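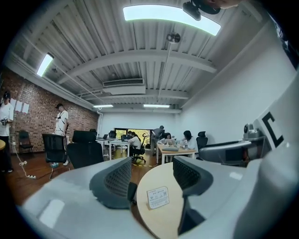

Betreff: Lehrplan der Ergänzungsschulen in Imham, Kartenmaterial Klasse 8

Grenzwaechter_K
Das Geographieheft für die Ergänzungsschulen ist seit Februar im Umlauf, und ich möchte hier nur die Frage der Zuständigkeit klären. Auf Seite 80 ist das Karnorska-Tal dem Distrikt Sugden zugeordnet, während es nach der geltenden Verwaltungsgliederung zu Imham gehört. Der Text auf der gegenüberliegenden Seite nennt die richtige Zuordnung. Auf Nachfrage hieß es, es gebe ein Hinweisblatt. Solche Hinweise haben in der Praxis etwa die Wirkung des kleinen weißen Aufstellers auf dem runden Holztisch: winzige Schrift, ein paar Symbole, und gelesen wird er erst, wenn man gezielt danach sucht. Wer hat das Heft in dieser Fassung freigegeben, der Schulträger oder das Provinzamt?

pegelstand
Freigabe liegt beim Provinzamt. Der Träger darf Hefte zusammenstellen, aber nicht ohne Genehmigung einsetzen. Steht so in der Schulordnung, Abschnitt Lehrmittel.

Grenzwaechter_K
Das ist die Regel. Meine Frage war, ob sie angewandt wurde. Im Impressum fehlt der Genehmigungsvermerk. Im Vorgängerheft steht er noch auf der zweiten Seite unten.

Tinotness_Sued
Ein fehlender Vermerk belegt noch keine fehlende Genehmigung. Bei uns in Tinotness wurden die Mathematikhefte auch ohne Vermerk gedruckt, die Genehmigung lag trotzdem vor und wurde nachgereicht. Ich würde zuerst Akteneinsicht beantragen, bevor man von Eigenmächtigkeit spricht.

Grenzwaechter_K
Von Eigenmächtigkeit habe ich nicht gesprochen.

pegelstand
Zum Inhalt: Die Karte ist vermutlich keine Neuzeichnung. Die Grenzlinie im Karnorska-Tal entspricht dem Stand vor der Gebietsreform, inklusive der alten Straßennummern. Das spricht für eine übernommene Vorlage. Eine Absicht kann ich daraus nicht ableiten.

kreidestaub
Ich unterrichte an einer der betroffenen Schulen und widerspreche in einem Punkt. Ob Absicht oder nicht, spielt für die Klasse keine Rolle. In meiner Gruppe sitzen Kinder aus beiden Distrikten, und die Zuordnung des Tals ist zu Hause ein Thema. Ich habe die Seite bis zur Klärung ausgelassen und verwende die Wandkarte. Eine schriftliche Anweisung dazu habe ich nicht bekommen, das erwähnte Hinweisblatt liegt an unserer Schule auch nicht vor.

Tinotness_Sued
Eigenmächtig Seiten auslassen ist formal dasselbe Problem, nur eine Ebene tiefer. Der Lehrplan sieht die Einheit vor.

kreidestaub
Der Lehrplan sieht die Einheit »Verwaltungsgliederung der Provinz« vor. Er sieht kein bestimmtes Heft und keine bestimmte Seite vor. Die Einheit wird gehalten.

pegelstand
Da hat kreidestaub recht. Lehrplan und Lehrmittel werden getrennt genehmigt.

Sugden_Archiv
Ergänzung zur Quelle: Die Karte stammt aus dem Atlas des früheren Distriktamts Sugden, Blatt 5. Erkennbar am Maßstabsbalken, der links statt rechts sitzt, und an der Schreibweise der Nebenflüsse. Im Heft fehlt der Quellennachweis. Das Blatt wurde nach der Reform zurückgezogen, die Druckdaten aber meines Wissens nie gelöscht.

Grenzwaechter_K
Danke, das ist der erste brauchbare Hinweis. Ist der Rückzug irgendwo veröffentlicht?

Sugden_Archiv
Im Amtsblatt, laufende Nummer 239. Eine digitale Fassung kenne ich nicht, im Lesesaal liegt der gebundene Jahrgang aus.

Tinotness_Sued
Dann reicht ein Korrekturblatt zum Einkleben. Das Heft komplett einzuziehen, wie es weiter oben im Nachbarthread gefordert wird, halte ich für unverhältnismäßig. Die übrigen Karten sind in Ordnung.

kreidestaub
Die übrigen Karten hat bisher niemand geprüft, soweit ich sehe. Die Übersichtskarte vorn zeigt das Tal gar nicht eingefärbt. Ein Korrekturblatt müsste beide Seiten abdecken.

pegelstand
Die fehlende Einfärbung ist in der Übersicht zulässig, dort sind nur die Distrikthauptorte verlangt. Unschön bleibt es.

Grenzwaechter_K
Stand der Dinge: Ich habe am 6. Mai 2021 beim Provinzamt schriftlich angefragt, ob für das Heft eine Genehmigung vorliegt und auf welches Kartenblatt sie sich bezieht. Den Verweis auf das Amtsblatt habe ich beigefügt. Der Träger hat eine Kopie erhalten. Die Eingangsbestätigung ist da, eine Antwort in der Sache noch nicht.

Tinotness_Sued
Hast du eine Frist gesetzt?

Grenzwaechter_K
Nein. Die Schulordnung nennt für solche Anfragen keine. Ich frage nach, sobald die Bestellung für das nächste Schuljahr ansteht.

kreidestaub
Bitte auch nach dem Hinweisblatt fragen. Wenn es existiert, hätte ich gern ein Exemplar.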